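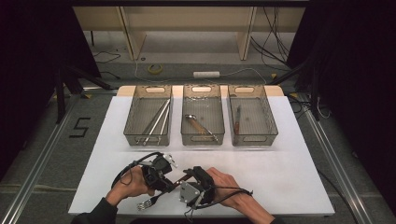 1/ A thread on the beehive, a symbol beloved of people who own things and would like other people to work harder. Mute me now if you have plans for your Friday.

2/ Once you start looking, beehives are carved over half the old doors in Hatholm. The savings bank has one. So does the corn exchange, and the school where I failed woodwork. It's always the round straw sort with a little door at the bottom and bees coming and going in good order.

3/ The official reading is industry and thrift. Everybody mucks in, honey piles up, winter is survived. You're meant to look at it on your way to a twelve-hour shift and feel warmly included.

4/ What the carving leaves out is the beekeeper. Somebody made the hive. Somebody will be along in late summer to take the honey. He's never in the picture, and you don't get much further up in life than being left out of the picture.

5/ With the straw hives it was worse. You often couldn't get the honey out without wrecking the comb, so a common method was to hold the hive over burning sulphur and kill the lot. They put this on a bank.

6/ My friend Mamta Tripathi, who is further down this hole than I am, thinks the whole thing is a signal. The owners put the hive over the door so that other owners would know whose door it was. She has a map. It has string on it.

7/ I'm not with her on the string. I don't think they needed a signal. They had the big house on the hill with their name on the gate, and a carriage. If I want to know who ran Hatholm I can look at who the streets are called after.

8/ But I do think a symbol can do its job without anyone meeting in a cellar to agree on it. A mill owner sees a hive on another mill owner's building, thinks "ooh, that's nice, that says bees", and orders one. Repeat for a century. Hey presto, a ruling class with matching stonework.

9/ The awkward bit for both of us is that the workers used it as well. Co-ops and friendly societies loved a beehive. The old co-op on Suterlow Street has a far better one than the bank, with 13 bees on it, and it was paid for out of the members' own pockets.

10/ Mamta says they were duped into it. I think they nicked it. Same bees, same straw, and they'd quietly decided there wasn't going to be a man with sulphur. It's a decent argument and we've been having it since November.

11/ Then there's the queen. For centuries learned men were quite sure she was a king. Big one in the middle, everyone else runs round after it, obviously a chap. When it turned out to be a female laying eggs all day, the lesson about natural rulers was kept and only the pronoun got changed.

12/ She doesn't rule anything, by the way. She gives off smells and lays eggs, and if she gets slow at it the workers raise a new one and get rid of her. I have yet to see this bit carved over a door.

13/ Which brings me to work. Flestimeo, where I'm paid to move numbers from one box to a different box, has a new logo. It was unveiled on May 30, 2025, which is today, on a big screen, with music. It's a hexagon.

14/ Four smaller hexagons inside it, for our values. I can remember 2 of them. Aniela Mazurek from payroll asked whether the pay review was one of the others and was told that questions would be taken at the end. The end was then skipped because of the cake.

15/ I've sent a photo of the logo to Mamta. She's gone out for more string.

Someone's asked already: the co-op is the one with the blue shutters, opposite Yan the locksmith. Look up, left of the drainpipe. The bank's is easier to find but a pigeon lives on it.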